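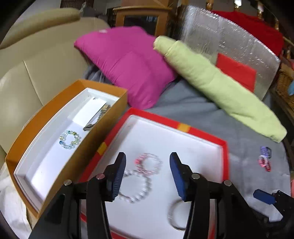
Thursday, a bit after 11

Jewelry sorting again! I know the plan for this week was the drawer liners, but the Haruvar order came in short (no felt, and they want another 900 before they'll ship the rest) so I went back to the small stuff, which I like better anyway.

Rule I'm trying out: round things that go over a hand get a shallow box, anything with a clasp or a face gets a long deep one. So two bracelets and the bangle in the red-edged box, the watch in the orange one with the white tray (plus one beaded bracelet, which breaks the rule). I started with the pink and clear beaded one, then the pearly white one, then the thin bangle. Three is a good number for that box. I had a go with more last week and they kept rolling into the corners and hooking on each other, and then you pick up one and get two.

The beaded ones are the fussy ones. They won't hold a circle unless you put them down gently, and if you drop them from any height they go sort of egg-shaped. Fine for storage, bad if you want to tell at a glance which is which. The bangle behaves itself completely, except that it's so thin it loves to slide under whatever is next to it. Keep it away from the pearls. I've written this down before, I think, somewhere near the Zendport notes, and then forgot it.

Watch: metal band, so it wants to curl. Lay it along the side wall of the tray and let it curl where it likes. I wasted a good part of Tuesday's batch trying to get bands to lie straight (why??) and they just spring back. Whoever does the leather straps can ignore all this.

Boxes. The red one is my favorite because the plain white floor makes everything easy to find, even pale beads, as long as the lamp isn't directly overhead. With the lamp right above I lose the clear ones completely. The deep orange ones are roomy but you have to reach down in, and I've scraped my knuckles on one already. Could we get a couple of the lower trays from Değirmenci? Their catalog number is 2151, I looked it up so I wouldn't have to look it up again, and then had to look it up again.

Still to do
- earrings (pairs have to stay together, maybe fold a bit of paper between them)
- wipe out the 8 spare boxes, they're dusty
- ask Proler if the lids come separately
- chains. Not today. I'm not untangling chains after lunch.

Stopped at noon. Left the boxes out, please don't stack them, the lids are still in the other room.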